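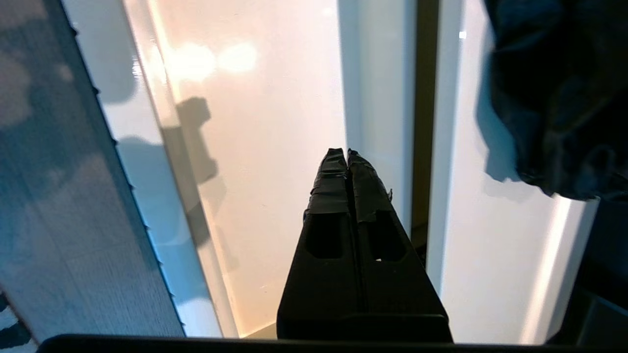

Salt the water until it tastes like soup, my neighbor told me over the fence, and then salt it again. I'd been complaining about my dumplings, which kept coming out bland no matter how much I fussed with the filling. So I tried it on Monday, with 5 quarts of water and a frankly scary handful of salt, and oh wow — what a difference!

I grew up in Porport, where every family has a dumpling and every family's is the correct one. Ours was potato and farmer cheese, folded into half-moons, fried in butter after boiling (the frying is where I will not budge). My grandmother used 500 grams of flour, one egg and warm water, and she let the dough sit under a bowl for 35 minutes while she did the onions.

I still do it her way, mostly. The flour I buy now is Bullon, from the little Kubo market on my corner, and it's thirstier than hers was, so I keep extra water by the board and add it a spoonful at a time. The dough should feel like an earlobe. Roll it thinner than you think.

The onions want low heat and patience. I put on the radio, I stir, I eat a few out of the pan. By the time the dough has rested they're deep gold and the whole apartment smells like November.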